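Monitoring the Courts: How Reform Benchmarks Were Tracked in Three District Courts

Student project report, Public Administration, second year
April 27, 2023

Background

When a government promises to reform its courts, someone has to check whether the promise is kept. International bodies often do this with benchmarks: short written targets, each with a progress report. Our project looked at the same idea on a much smaller scale. We wanted to know whether a student team could follow a set of court reform benchmarks using only documents that any member of the public can get.

We picked the district of Skamutitz, which adopted a judicial integrity plan with 16 benchmarks. The plan covers case assignment, publication of rulings, asset declarations by judges and senior clerks, and the handling of complaints. It applies to three courts. The largest is in the town of Skamutitz, the second is in Peltcombe, and the third is a small court that hears mostly land and family cases.

Scope

We did not try to judge whether any ruling was right or wrong. None of us is trained for that, and our supervisor asked us to stay away from the content of cases. We also left out criminal trials involving minors, where the files are closed.

Of the 16 benchmarks, we found that 10 could be checked from public records. The other six depend on internal papers such as disciplinary notes and staff evaluations. We list them in the appendix with the reason each one was dropped.

Sources

The main source was the published register of rulings. We downloaded 1315 entries and put them in one spreadsheet. Each entry has a case number, the date of filing, the date of the ruling, the type of case and the judge's code. The Peltcombe register was posted as scanned pages, so those entries were typed in by hand by two team members and compared line by line.

The second source was the asset declarations page. Declarations are supposed to go up within 30 days of being filed. The page shows both dates, so the delay can be worked out directly.

The third source was a set of written requests under the public information rules. We sent the same letter to each court and kept the replies in a shared folder.

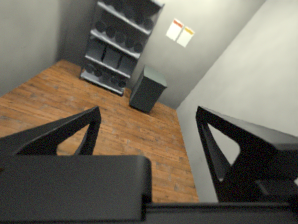 The spreadsheet was then loaded into Indeck, a free indexing tool that the department uses for archive courses. Indeck let us tag each entry with the benchmark it related to and pull lists by court and by judge's code. It does not do statistics, so the averages were worked out separately in the spreadsheet.

Random case assignment

Benchmark 2 says that cases must be assigned to judges by lot. We could not see the software that does this. What we could see was the result. If the assignment is close to random, judges in the same section should get a similar mix of case types over a long enough period.

In the Skamutitz court the mix was fairly even. In Peltcombe one judge's code appeared on most of the commercial cases. We asked about it in our letter. The court replied that the judge was the only one certified for commercial matters at the time, and that a second certification was expected in May. The reply is plausible, but the plan has no exception for certification. We marked this benchmark as partly met.

The third court has only two judges, and one was on leave for part of the period. We did not draw any conclusion there.

Publication of rulings

Benchmark 5 requires that rulings be posted with names removed and with the full reasoning. Most of the entries we opened had both. The most common problem was a ruling posted with the decision only and no reasoning. We also found entries where a party's name was still readable in the page header. We reported those to the court registry by email and did not copy them into our files.

Publication was slowest in the third court. The registry there told us that one clerk does the posting along with other duties.

Asset declarations

This was the benchmark with the clearest result. Nearly all judges' declarations were posted on time. The senior clerks' declarations were often late, and several were posted without the section on loans. The plan treats judges and senior clerks the same way, so we marked this benchmark as not met.
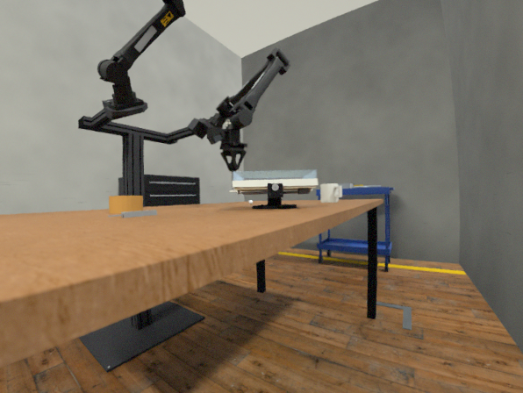

We think the form itself is part of the problem. The loan section is on a separate sheet, and the instructions on the first page do not mention it. A short correction to the form would be cheap and could be made without changing the plan.

Complaints

The plan says every complaint about a judge's conduct must get a written reply. The courts publish only yearly totals, with no dates, so we could compare complaints received with complaints answered and nothing more. The totals matched in two courts. In Peltcombe the table listed fewer replies than complaints, and a footnote said that repeated complaints by the same person were answered together.

Comparison with an earlier review

A local legal aid group, Idahosa, reviewed the same plan in its first year. Its report was shorter and relied mostly on interviews. We agree with it on declarations. We differ on publication of rulings, which Idahosa rated as not met and we rated as partly met. The register was redesigned between the two reviews, and this may explain the difference.

Problems during the work

Typing in the Peltcombe register took much longer than planned and pushed back the analysis. Two of the three courts answered our letters within the legal deadline of 10 working days. The third needed a reminder. We also changed our coding rules once, after finding that appeals sent back for a new hearing were listed as new cases. Everything tagged before that point had to be tagged again.

Appendix A lists the benchmarks and our ratings. Appendix B contains the letter sent to the courts. The coding rules are in Appendix C, in both the first and the revised version.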